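Kaimal season 2 – do I need the web shorts first?
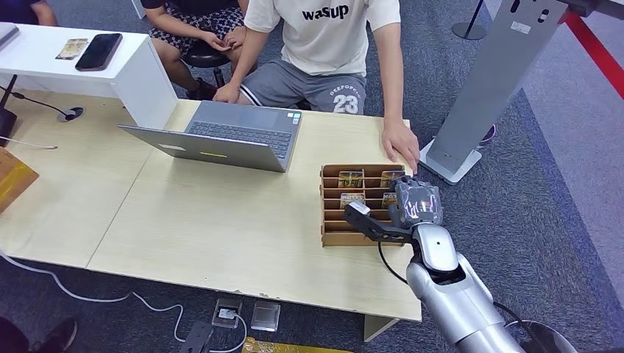
Laptop and card rack on the table

Asked in September

I finished season 1 of Kaimal on Tirnomov and season 2 opens with a woman called the Warden who everyone seems to know already. A recap site says she comes from the web shorts. There are 60 of them. Do I have to watch them all?

Answer 1
No. Watch the last four. They cover the Warden and the flooded station, and the rest are side stories. The four together run shorter than one normal episode.

Answer 2
i skipped them and was fine

Answer 3
Check which cut you have. The Floltorum version of the season 2 opener runs 113 minutes and has the Warden's backstory edited in – the Tirnomov one leaves it out. Clurer has the long cut too, but the subtitles drift after the first half hour. I'd still watch short 58 for the ending with the radio.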